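November, 6:40 am
Posted by the Brira route log

Up too early. Coffee from the machine by the loading door, tastes of soup again. Need to get this down before the sync finishes and I have to go back out.

So, yesterday. Four runs planned on the campus loop, did two. The first was lost to the battery, the old pack, the one I keep meaning to label. Swapped it, walked back, started over. Then the joystick dropped out for a second at the Dekker gate and I had to throw away everything after the bump. Annoying. The bump itself would have been a good example, the human correction right after is exactly what the model never gets enough of.

Still — the two we kept are decent. Long straight sections, hardly any stop and go. I drive it too smoothly though, that's the real trouble. Looked at the steering plot last night in bed (bad habit) and it's a flat line with a few bumps. A policy trained on that will learn to go straight and be very proud of itself. Need more wobble. Need to drift toward the curb on purpose and come back, drift the other side and come back, and mark the drift part so it doesnt get learned as a good idea.

Heseck wants 800 clips by the end of the month. Clips, not minutes, which helps, but they also want them varied, and the loop is the same pavement every time. Same slabs, same gray. I've been counting anything with a parked vehicle close by as a seperate bucket from the open stretches. Right now the split is about 70 percent open. Should be the other way. Passing close to things is where it gets nervous, the open ground it can mostly do already.

Idea while brushing teeth: go in the late afternoon when the bike rows fill up and the delivery people are in a rush. More squeezing past. Also different light, everything I have is flat cloudy light and I'm tired of it. If the sun comes out once this month I'm dropping everything and driving.

Labels. Ugh. The Pundeck sheet still has "clear path" and "open path" as two different tags and I've used both, I think depending on how hungry I was. Have to merge them today. Also decide what to do with the goal points, whether to set them at the far end of the street or only a few seconds ahead. Far looks better on the map. Near trains better, or did last time. Going with near, keep the far ones in a side column in case I change my mind, which I will.

Picked a frame from each kind of stretch for the sheet, so whoever labels after me knows which bucket is which. The tight one was easy to pick. For the open one I went through way too many that all looked the same.

Things for today — charge both packs, LABEL THE OLD ONE, merge the tags, wipe the lens, print the loop map again becuase the last one went through the wash in my jacket. Call the Dekker desk about the gate. Buy gloves. My thumbs were useless by the second run and I'm pretty sure it shows in the data.

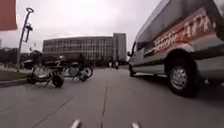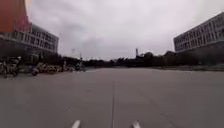 Campus loop. First one goes in the "close pass" bucket, van on the right. Second one is "open."

Sync's done. Going out.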